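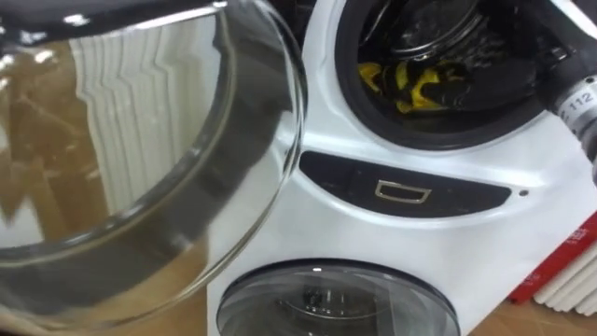 Warum wird Altglas in Deutschland nach Farben getrennt gesammelt?
Weißes Glas verträgt beim Schmelzen nur sehr wenig fremde Farbe. Kommt grünes oder braunes Glas in die weiße Schmelze, bekommt das neue Glas einen Farbstich und kann nicht mehr als Weißglas verkauft werden.

Mit dieser Frage hat unser Projekt angefangen. Wir sind drei Studierende aus dem Studiengang Umwelttechnik und wohnen alle im Wohnheim Otwood. Hinter dem Haus stehen Container für Weiß-, Grün- und Braunglas, und daneben liegt oft Glas auf dem Boden, das niemand zuordnen konnte. Wir wollten wissen, wie viel falsch eingeworfen wird und ob eine bessere Beschriftung etwas ändert.

Vorgehen

Im Mai haben wir die Bewohner mit einem Fragebogen befragt. 124 Personen haben geantwortet. Danach haben wir mit der Entsorgungsfirma Gedeo vereinbart, dass wir den Inhalt der drei Container nach der Leerung auf dem Betriebshof sortieren dürfen. Das Material aus zwei Leerungen wog zusammen 3.336 kg. Diese Menge konnten wir nicht vollständig untersuchen. Deshalb haben wir aus jedem Container und bei jeder Leerung eine Stichprobe von 100 kg genommen. Die Arbeit war laut und staubig, und mit den Schnittschutzhandschuhen ging sie langsamer als geplant.

Zwischen den beiden Leerungen haben wir neue Schilder angebracht. Die Schilder hat die Druckerei Radu auf wetterfeste Folie gedruckt. Der Text ist auf Deutsch, Englisch und Arabisch.

Was die Bewohner wissen

Die meisten Befragten kannten die Regel für grüne und braune Flaschen. Unsicher waren viele bei blauem Glas. Es gehört in den Grünglas-Container, weil die grüne Schmelze andere Farben am besten verträgt. Auch bei Deckeln gab es verschiedene Meinungen. Deckel aus Metall können in der Sortieranlage entfernt werden, aber besser ist es, sie vorher abzuschrauben und zu den Verpackungen zu geben.

Am größten war das Missverständnis bei Glas, das keine Verpackung ist. Viele haben geschrieben: Glas ist Glas. Trinkgläser, Auflaufformen und Fensterscheiben haben jedoch eine andere Zusammensetzung als Flaschen. Hitzebeständiges Glas schmilzt erst bei höherer Temperatur und bleibt in der Wanne als kleines Stück zurück. Eine neue Flasche mit so einem Einschluss kann an dieser Stelle brechen. Kleine Mengen davon gehören in den Restmüll, ebenso Keramik und Porzellan.

Was wir in den Containern gefunden haben

In der ersten Stichprobe aus dem Weißglas-Container waren bis zu 3 kg Fremdstoffe, vor allem Keramik und Plastiktüten. Die Plastiktüten sind wahrscheinlich die, in denen das Glas zum Container getragen wird. Nach dem Aufhängen der Schilder war der Anteil an falsch gefärbtem Glas kleiner, die Tüten waren aber immer noch da. Auf dem Schild steht über Tüten auch nichts. Das war unser Fehler.

Grenzen der Untersuchung

Zwei Leerungen sind wenig. Im Juni ziehen außerdem viele Bewohner aus und werfen Geschirr weg – das kann die zweite Messung verändert haben. Ein Vergleich mit dem Wohnheim Dovmont war geplant, dort werden die Container aber von einer anderen Firma geleert und wir haben die Genehmigung nicht rechtzeitig bekommen.

Für das nächste Semester schlagen wir vor, das Schild um einen Satz über Tüten zu ergänzen und neben den Containern einen Korb für Plastiktüten aufzustellen. Die Druckdatei und die Tabellen mit den Messwerten liegen im Kursordner.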